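The Grikholm Steamers

Xuân Tiêu had wanted a proper steamer since she was small enough to stand under her aunt's counter and breathe in the clouds. Now she had two of them, with yellow rims as bright as egg yolk, and she could hardly wait for morning!

She had carried them home from Kekex, the glorious muddle of a shop at the bottom of Hatside, along with a paper packet of cloth liners and a bag of flour she could barely lift. The whole way up the hill she planned the menu. Pork buns first, then the ones with sweet bean paste, then something with mushrooms for old Vlček next door, who ate no meat and complained beautifully about everything else.

"Put a cloth in the bottom," her aunt had always told her. "A bun that sticks is a bun in mourning."

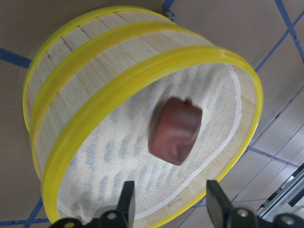

Xuân loved that saying, though she had never understood it. She said it aloud to the kitchen and laughed, and then she got out the scales. Her aunt's recipe was written on the back of a ferry ticket to Grikholm, in pencil, and it was wonderfully bossy. 200 grams of flour for the first dough. 100 of warm water, and DO NOT GUESS. Then, squeezed into the corner and underlined twice, the number 241.

241 what? Not grams, surely, and it couldn't be minutes. She turned the ticket over and over. She tried it on Vlček through the open window, and he came round at once in his slippers, delighted to have a mystery before supper.
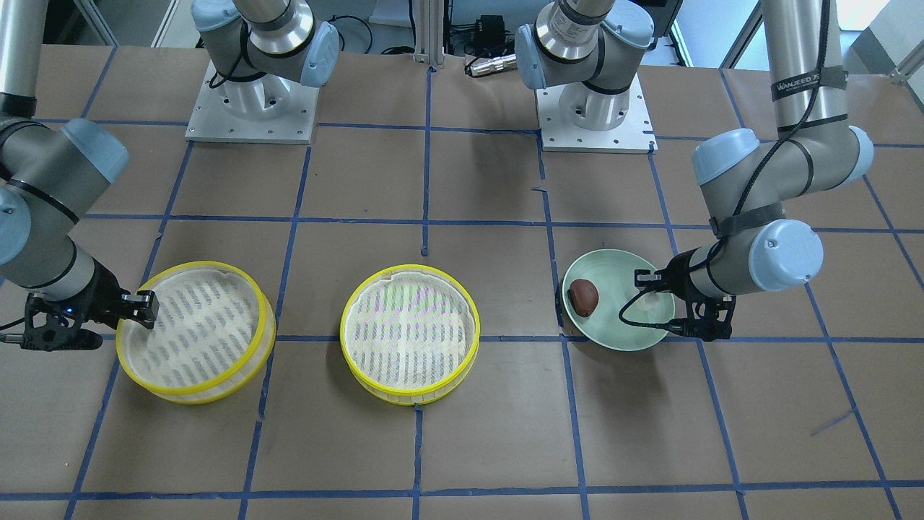 "It's a house," he said at last, holding the ticket up to the lamp. "Look, she's drawn a little door beside it. 241, and then the street's rubbed away."

Xuân took it back from him. There was a door, no bigger than a grain of rice, with a tiny curl of steam coming out of the top! All those September trips across the water, and her aunt coming home smelling of ginger, and never once a word about where she'd been.

"When's the first ferry?" she asked.

"Ten past six," said Vlček. "I'll bring a flask. You bring buns."

She was already tipping out the flour.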